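Slides 1–3: skip quickly, people will still be sitting down.

**Slide 4 – what the archive is**

- The Hoxha collection is 3695 items of sheet music, mostly songs and wind band parts. It came to the Drollton library in 7 crates.
- Of these, 1240 are catalogued. The rest have a shelf number and nothing else.
- Say early on that most of it was bought to be played. Pencil marks everywhere, parts missing, second cornet copied out by hand.

**Slide 5 – titles**

The same piece turns up under different names. Use the Skarow waltz: it is "Evening at Skarow" on the cover, "Waltz no. 2" on the parts and just "Skarow" in the band's own list. We now record the cover title first and put the others in a note. Ermira Omerović wanted all three to be searchable and she was right, so they are.

**Slide 6 – instrumentation**

- We list what is in the folder, then what the score asks for.
- If the two don't match, say so in the record. Players need to know before they travel.
- Old names for instruments stay as printed, with the modern name in brackets.
- 106 folders have no score at all. For those we go by the parts.

PLAY CLIP (the Huvus march, first strain only, stop before the trio).

The recording is from September, with Ertuğrul Güneş conducting. The E flat clarinet part was missing and he rebuilt it from the piano reduction. Mention that the rebuilt part is catalogued separately – someone always asks.

**Slide 7 – dates**

Plate numbers help for the printed music. For manuscripts we use paper and handwriting, and give a range of years. Don't get drawn into watermarks here, there isn't time.

**Slide 8 – what's next**

- Finish the songs before starting on the band sets.
- Scan covers only. Full scans depend on rights.
- Reading room is open for the collection on Monday afternoons, by request.

Leave this one up during questions.
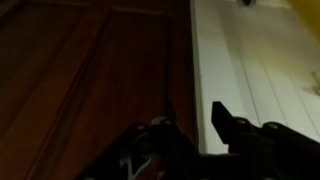

*Dark wooden door with a raised panel.*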